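Bomar推出Kuledberg开放式格架 白色板件可自由拼接

2024年5月25日，Judosbridge讯——家居收纳品牌Bomar今日宣布，Kuledberg系列开放式格架正式上市。该系列由Bomar与板材加工企业Coppens共同开发，面向住宅储物间、厨房和小型店铺，即日起在Judosbridge门店及网上商店接受订购。

Kuledberg采用白色平板作竖向隔板和横向层板，组成正面敞开的方格。用户可先购买基础单元，日后再向上或向两侧加装，原有板件无需更换。竖板上预留安装孔，层板高度可按存放物品调整，较高的格位适合放置玻璃罐和锅具，较矮的格位可用来放水果、餐巾或账本。

产品以平板包装发货，随箱附安装说明和墙面固定件。Bomar建议将格架靠墙安装，并在放入物品前完成固定。
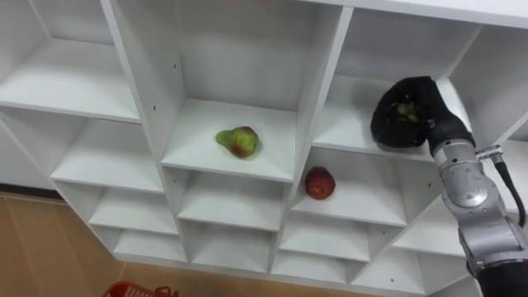 Kuledberg白色格架，格内放有一个梨和一个红苹果。

Bomar产品经理Nataša Vlachou表示：“来店里的顾客常说，柜门一关，里面的东西就忘了。厨房里每天要用的东西，他们希望一眼能看到，伸手能拿到。我们在设计时把格子做得简单，也方便擦洗。”

上市前，Bomar在Judosbridge进行了试用，共收到2858份用户反馈。根据反馈意见，量产版本修改了层板的固定方式，安装说明也重新编排，增加了两人配合安装的步骤图。首批产品共3000套，其中1275套供应门店，其余通过网上商店销售。

Kuledberg系列提供5年质保，范围包括板件和连接件。层板、竖板及连接件均可单独购买，已参加试用的用户可凭试用登记信息到门店免费领取新版固定件。

Judosbridge门店5月内设有样品展示区，顾客可现场查看板件和连接件，也可携带房间尺寸，由店员协助确定组合方案。送货及上门安装服务目前限Judosbridge市区，其他地区的订单由物流公司送达，安装由用户自行完成。

关于Bomar
Bomar从事家用收纳产品的设计与销售，总部位于Judosbridge，产品包括格架、挂板和储物箱。

媒体联络：Bomar公司新闻办公室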